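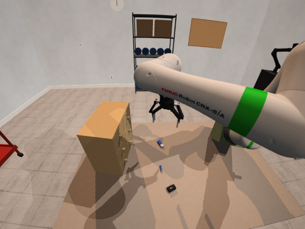
White FANUC CRX-5iA arm with its gripper open

Camside Children's Cancer Support
Second interim report to the Hondotex Fund
Grant purpose: support for brothers and sisters of children in treatment, and for bereaved siblings
Submitted Feb 19, 2022

1. Period covered

This report covers the second six months of the grant. It follows the headings set out in the award letter and should be read with the first interim report, which described recruitment and the setting up of the referral route. Figures are taken from our case records and were checked by Hemant Rana, Finance and Records Manager, before submission.

2. Sibling support groups

The weekly groups at the Neagu Centre have continued throughout the period. There are now two groups, one for children aged seven to eleven and one for those aged twelve to sixteen. A total of 59 children attended at least one session, against a target of 60 set in the original application. We regard the target as met for practical purposes, but have recorded the exact figure as the Fund requested.

Attendance in the younger group was steady. The older group was harder to establish. Several young people came once and did not return, and when our group leader, Bianca Lungu, telephoned their families she found that the starting time clashed with school clubs and with the last direct bus from the north side of town. The session was moved to a later slot after half-term and attendance improved. It remains below that of the younger group and we shall continue to watch it.

Parents asked at the outset whether bereaved children should be seen separately from those whose brother or sister was still in treatment. We had planned for mixed groups. Following advice from our clinical supervisor, Hortensia Ticona, we now offer bereaved children four individual meetings first, after which the family decides with us whether a group would be suitable. Most have chosen to join one. Two families preferred to carry on with individual support and this has been arranged within the existing budget.

3. Telephone and evening support

The evening line, operated on the Keltel service, opened on five nights a week as agreed. We extended it to Sundays for the whole of the winter, having noticed that messages left over the weekend were often from families due in hospital on Monday morning. The extra evening was staffed from the existing rota.

Calls about schools made up a larger part of the work than we had expected. Parents wished to know what to tell a class teacher, how much a sibling's classmates should hear, and what could reasonably be asked for in the way of time off or help with homework. A four-page leaflet for schools has been written in reply to these questions. It is in use locally in draft form. Printing is held over until two head teachers have returned their comments.

There was a fault on the line over three evenings in the autumn, during which callers heard an engaged tone. The supplier restored the service and the charge for those evenings was credited to us. We placed a notice on our website and called back every number that could be traced.

4. Awareness day

The annual Odd Socks Day was held in memory of children from the area who have died of cancer and in support of those being treated. Schools, offices and two sports clubs took part. Supporters were invited to change their profile picture for the day to one of the odd socks designs drawn by children in the younger group, and over 2,000 people did so or shared the page.

Donations on the day and in the fortnight following came to £1,679 after costs. This sum is unrestricted and does not form part of the grant, but under the terms of the award we are asked to report income raised through funded activity. It has been set aside for family travel.

One matter arose which the Fund should know about. A parent contacted us to say that a photograph of her son, taken at an earlier event, had been reused on a supporter's own page without her agreement. The supporter removed it the same afternoon when asked. We have since rewritten our guidance for supporters so that only the supplied drawings are used, and our consent form now asks separately about sharing by third parties. The parent has seen both and is content with them.

5. Staffing

Wael El Idrissi joined as part-time family worker, filling the post left vacant at the time of the first report. The vacancy lasted nine weeks longer than planned. During that time home visits were limited to families in the first month after a diagnosis or a death, and others were offered telephone appointments. Normal visiting has now resumed and there is no waiting list.

All staff and group helpers have completed the refresher course in safeguarding. Supervision with Mrs Ticona takes place every month and is recorded.

6. Finance

Spending is below budget on salaries, owing to the vacancy described above, and slightly above budget on room hire, owing to the second group. All other lines are within the limits agreed. We request permission to move part of the salary underspend to room hire and to the printing of the schools leaflet. A revised budget is attached as Appendix B. No increase in the total award is sought.

7. Plans for the remaining period

A family day will be held in April, with activities for siblings in the morning and a shared lunch. Vasilică Roman, Chair of the parents' forum, is leading the planning, and an invitation will be sent to the Fund's grants officer. The schools leaflet will be issued at the start of the summer term. We shall also carry out the end-of-grant interviews with families, using the questions approved in the first period, with no interview to take place within three months of a bereavement unless the family asks for it.

The final report will be submitted within six weeks of the end of the grant.

Appendix A: Attendance by group
Appendix B: Revised budget
Appendix C: Draft leaflet for schools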